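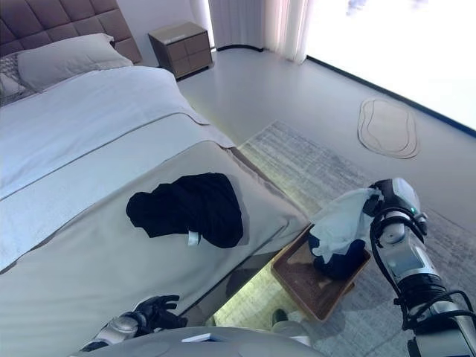 The bed runner is the least understood item of linen in the bedroom. Most people who own one acquired it as part of a set, put it across the foot of the bed for a week and then moved it to a cupboard. The duvet beneath it does the work of keeping the sleeper warm, and the runner is assumed to be decoration. In hotels, where the habit began, it has a plainer use. It takes the suitcase, the coat and the shoes of a guest who lies down before undressing, and it keeps all of them off white cotton.

Uzma Jafri spent 11 years specifying linen for serviced flats in Ferkbridge before setting up a small textile testing room of her own. Her view is that the foot of the bed should be treated as a work surface. Clothes are put down there at the end of the day, sorted there, folded there and, in a good many households, left there. A surface used in this way has requirements, and they can be stated.

The first is friction. Satin-faced polyester is the usual choice for a runner, and it is a poor one for folding on. A knitted garment laid on satin moves when its sleeve is pulled across, and the fold has to be corrected. A matt cotton or a cotton and linen mix holds the garment still. Jafri's compromise, for those who like the sheen, is a satin face with a brushed cotton back. The runner is turned over for folding and turned back afterwards.

The second is weight. A light runner creeps towards the floor as the duvet under it settles. Soomro, a maker of contract bedding, sells a version with a weighted hem, and it stays where it is put. At home the same result can be had by letting the long edge drop over the end of the mattress and tucking the two corners under. The drop needs to be even, or the runner will work itself round to a diagonal within a few nights.

The third is colour, and it concerns lint. Dark clothing sheds dark fibre and picks up pale fibre, and both faults show at once on white bedding. A mid-tone such as taupe, stone or pewter hides most of the exchange. Jafri ran a simple comparison over 5 wash cycles, laying the same black jersey on a white duvet cover and on a taupe runner overnight. The cover had to be brushed every morning. The runner was brushed once, at the end.
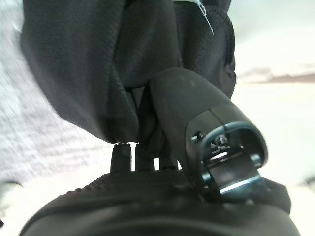
Dark cloth is also harder to read. On a black or charcoal garment the seams, the grain and the difference between face and reverse all sink into the same shade, and people who fold by eye will often have the thing inside out before they notice. Folding by touch is quicker. The method Jafri teaches begins with finding two fixed points on the garment, normally the shoulder seams, and lifting it by those alone. The weight of the cloth opens most of the creases on its own. One shake follows. The garment is then lowered hem first, face down, and smoothed from the centre outwards with the flat of the hand.

If the shoulder seams cannot be found, the care label will serve. On tops it usually sits at the back neck or low in a side seam, and a pale label is often the only part of a dark garment that can be picked out across a room. Locate the label, decide which of the two seams it belongs to, and work outwards from there.

Loose threads should be dealt with at this stage. A stray thread of another colour, lying on the surface, lifts off with a lint roller or a damp fingertip. A thread that resists is attached and should be left alone until it can be examined. If it is the tail of an overlocked seam, cut it to 5 mm. If it is a pulled loop from the body of the fabric, ease it through to the reverse with a fine needle. Pulled loops are common in open and mesh-like weaves, and cutting one starts a hole.

Daylight is the best light for all of this, with one reservation. A tall window beside the bed will flatten dark cloth if the sun comes straight in, and sheer curtains drawn halfway give a more useful result. Side light rakes across the folds and shows up what overhead light conceals. Jafri does her own folding at four in the afternoon in August and considerably earlier in winter.

Storage is the remaining question. A bedside chest with shallow drawers takes folded tops well if they are filed upright on the long fold, and a drawer filled in this way can be searched without disturbing the contents. Brolia's narrow four-drawer unit was drawn up with this in mind. Pramov's fabric drawer inserts do the same job in furniture already owned, although the base panel is thin and bows under denim.

The runner itself should be washed every second time the duvet cover is washed, at 30 degrees, inside out, and dried flat. Stitched borders shrink at a different rate from the cloth they enclose, and a tumble dryer will pucker them. Press the border first and the centre second, with a cloth between the iron and any satin face.

Letters and corrections: The Editor, Unit 13, 741 Mill Road, Ferkbridge | © All rights reserved | Back to top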